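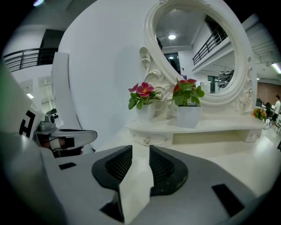 Fig. 2 - Both hand-held grippers at the dresser, with the two potted plants on top.

Home > Guides > Drengate hand-held set > Good practice
Last updated: August 6, 2021

Working near mirrors and breakables

I'm Hazem Mahrous and I look after the house rules for the Nelus rooms. Most of this section is what I'd tell you if I were standing next to you, so bear with the chat!

1. Check both grippers before you walk up to the furniture. Open and close each one 2 times and look at the finger pads (the ribbed inner faces pick up fluff like you wouldn't believe).

2. Stand so the mirror isn't straight in front of you. Lights and railings show up in the glass, and the tracking can get muddled by them - a small step to one side usually sorts it out.

3. Tell anyone else in the room that you're about to start. They don't have to leave, but they should stay 50 cm clear of your elbows.

4. Move one gripper at a time while you're close to the glass. I know it feels slow. Do it anyway, please.

5. Hold plants by the pot, never by the flowers or leaves. Close gently, wait a moment, then lift.

6. Put everything down before you let go of the handles, and log the run under your session number.

CAUTION: Don't rest a gripper against a mirror frame or any carved edge. Carving chips easily, and so do fingertips.

NOTE: If the two grippers knock together, even lightly, stop and run the alignment check again. The steps are in the Figueroa sheet, form 2725. I let one go last December and had to throw out 220 runs, so I'm a bit of a stickler about it now.

Filed under: Safe use, Hand-held tools, Room rules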